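How I Sort Out My Desk Supplies (and Keep Them Sorted)

I had a drawer. You probably have one too. Mine held dried-up markers, a stapler with no staples, three rulers, and a stack of plastic folders that had slid over each other until the whole thing jammed shut. One Friday I needed a single sheet of paper out of there and spent so long yanking at it that I gave up and took everything out. That was the start of the method I use now, and a couple of people have asked me to write it up (hi, Xuelian Li!), so let's go.

What you need

A clear table, the bigger the better. I use the white one in our back room because small things show up on it. You'll also want a damp cloth, a pencil, a few sheets of scrap paper and a bag for trash. Give yourself 40 minutes for one drawer. My first took a lot longer, but I kept stopping to read old notes.

Step 1. Get everything out

All of it, onto the table. Don't sort as you go! I know it's tempting to drop the pens straight into a cup, but you'll end up with four little half-sorted piles and no idea what's left. Run the cloth around the inside of the drawer while it's empty and leave it open to dry.

Step 2. Lay the flat things flat

Pads, folders, dividers, sheets of plastic, anything thin. These are what jam a drawer, so I deal with them first. Put them down one by one with the printing facing up. If there's a brand or a model number, jot it on your scrap paper. It feels fussy, but when I wanted a second pad like one I already had, I just typed the number in and skipped an evening of squinting at pictures of pads.
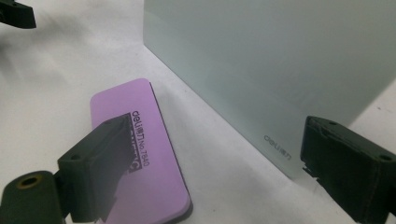

The lilac pad, No.7840, and a frosted panel with the deli logo.

Stiff pieces with a frosted finish go in their own group, apart from the soft stuff. I store mine standing up, along the side of a shelf, and keep paper clips well away from them. A clip left a nasty scratch on one I bought in Lendcombe and I'm still annoyed.

Step 3. Test the pens

Scribble with every one. If it skips, warm it in your hand and try again. If it still skips, out it goes. I write the keepers' colors on the scrap sheet so I can see what I've doubled up on. I had 18 black ballpoints. Eighteen! I kept six and gave the rest to Ekrem Toprak, who runs the Bozkurt homework club and goes through pens like popcorn.

Step 4. Put back by how often you reach for it

Daily things at the front, weekly things behind them, and the rest somewhere else entirely. My pad goes in first and everything small sits on top of it. Before you put the tall things back, measure the inside height of the drawer. You want 2 fingers of space above the tallest item or it'll catch.

Step 5. Tape the list inside

Remember that scrap paper? Copy it out neatly and tape it inside the drawer front. When something runs out, cross it off, and take a photo of the list before you go shopping.

A few extra notes

Sticky residue from old price labels comes off most plastic with a drop of cooking oil. Wipe it with soapy water afterward, and try a corner first if there's printing you want to keep.

If your folders curl, lay them under a heavy book overnight.

I do the whole thing again every February, and the second round was done before my coffee got cold. Next up is the cupboard with the wrapping paper in it, so if you've got a good way of storing half-used rolls, leave me a comment.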